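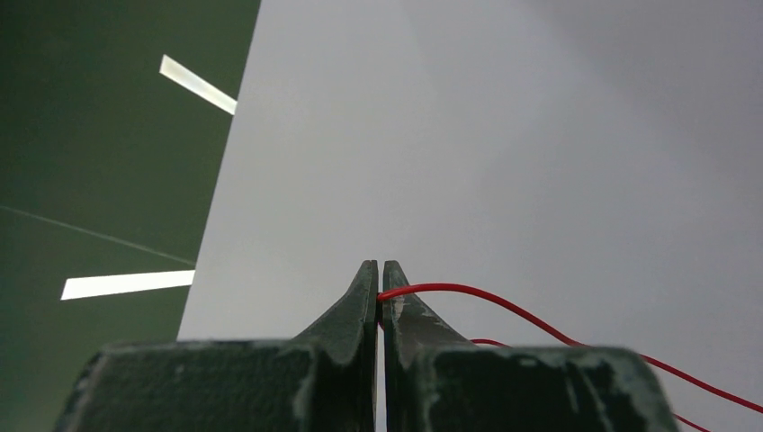 Fotografias: Vasylyna Lysenko / Comunidade Fondik

Fondik – Ajuda entre utilizadores > Células robotizadas > Manutenção

Desgaste nas pontas dos dedos da garra e perda de preensão em fios finos

Abdelkrim Amrani
Dezembro de 2020

Exmos. Senhores,

Sou responsável por uma célula Ulel destinada à separação de fios e cabos finos. Os dedos das garras apresentam marcas de uso, com zonas lascadas e mais claras. Um fio espesso é seguro sem dificuldade; um fio fino escorrega quando o braço inicia a subida. O contador indica 778 ciclos desde a última substituição dos dedos, efetuada em abril. A força de fecho está definida em 94, numa escala de 100.

Solicito esclarecimento sobre dois aspetos: se o desgaste superficial justifica, por si só, a troca dos dedos, e se é admissível aumentar a força de fecho enquanto se aguarda o material. Agradeço igualmente qualquer indicação sobre a ordem correta dos trabalhos.

Danylo Kravchuk

Exmo. Senhor Amrani,

Os riscos nas faces exteriores não têm, em regra, influência na preensão. O que importa verificar é a face interior, junto à ponta. Recomenda-se o seguinte procedimento, com a célula em paragem segura e a alimentação do braço desligada.

Limpar ambos os dedos com um pano seco que não largue pelo. Fechar a garra manualmente e observar a linha de contacto contra uma superfície clara. Se as pontas encostarem e a folga abrir apenas para baixo, a geometria mantém-se aceitável. Se a luz passar entre as pontas, os dedos devem ser substituídos aos pares, nunca isoladamente.
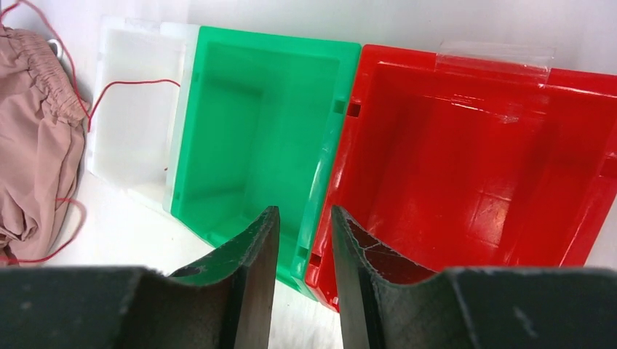

Concluída a verificação, deve repetir-se a referência de zero da garra antes de qualquer ensaio com fio. Esta operação é frequentemente omitida e dá origem a leituras de abertura incorretas. O ensaio deve ser feito a velocidade reduzida, com até 5 preensões seguidas do mesmo fio, registando-se a abertura indicada em cada uma.

Quanto à força, não aconselho subir acima do valor atual. O aumento acelera o desgaste da ponta e pode danificar o isolamento.

Stepan Polishchuk

Na nossa célula era o zero. Trocámos os dedos por uns da Honder e ficou na mesma até refazer a referência.

Khrystyna-Mariia Polishchuk

Subscrevo a resposta do Sr. Kravchuk, com um aditamento relativo à limpeza. As partículas acumuladas na cremalheira e na calha adjacente devem ser removidas com pincel macio e aspiração. O ar comprimido está desaconselhado, por empurrar os detritos para o interior da guia. 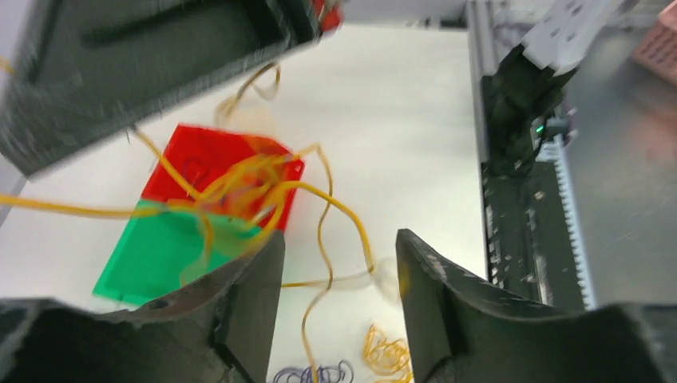
Com que lubrificante se deve tratar a cremalheira depois de limpa?

Com nenhum, se for de plástico e o manual da célula não o previr expressamente; a massa retém o pó e agrava o problema. Em cremalheiras metálicas aplica-se o produto indicado pelo fabricante, em película fina. A ficha de manutenção Memon tem um campo próprio para registar esta intervenção.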